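Minthorpe Linen and Repair Room
Progress report to the Ganus Fund, second quarter of the grant
Sep 26, 2021

We promised you a report of no more than two pages and have managed one, mostly by leaving out the saga of the door key.

The room has now been open for 14 weeks. In that time 604 pieces of household cloth have been sorted, folded and either shelved or sent on. Our target for this stage was 500, set by people who had never met a fitted sheet. Fitted sheets remain our slowest item and we have stopped pretending otherwise.

The biggest change since the last report is the folding table. We had asked for a new one, and you sensibly asked whether the old one could be made to do. It could. A green fabric cover cost far less than a table, and small pieces no longer slide off it while being squared up. The saving has gone into shelving from Skenia, which arrived with one bracket too few and a very cheerful apology.
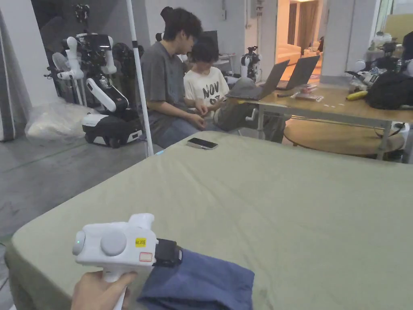 A folded blue cloth on the green table cover.

The cover does attract phones, bags and anything else people are tired of holding. We put up a notice asking for the table to be kept clear. It has since been moved to make room for a phone.

Family sessions are going better than we deserve. Children are welcome as long as an adult comes too, and several have firm views on how a tea towel should be folded. We have adopted one of these methods (in half, in half again, then stop) for all small cloths. It is quicker than the one in our own handbook, which ran to 3 pages with diagrams.

Less happily, the Yoshida steam press is still waiting for a part. We have done without it since the spring and the cloths are flatter than you might expect, but table linen for the December lunches will need proper pressing. If the part has not come by the end of next month we would like to move the repair money across to hire a press. Please let us know if that needs a form. We assume it needs a form.

Spending is within budget on every line except tea. Receipts are attached, including the one that went through the wash.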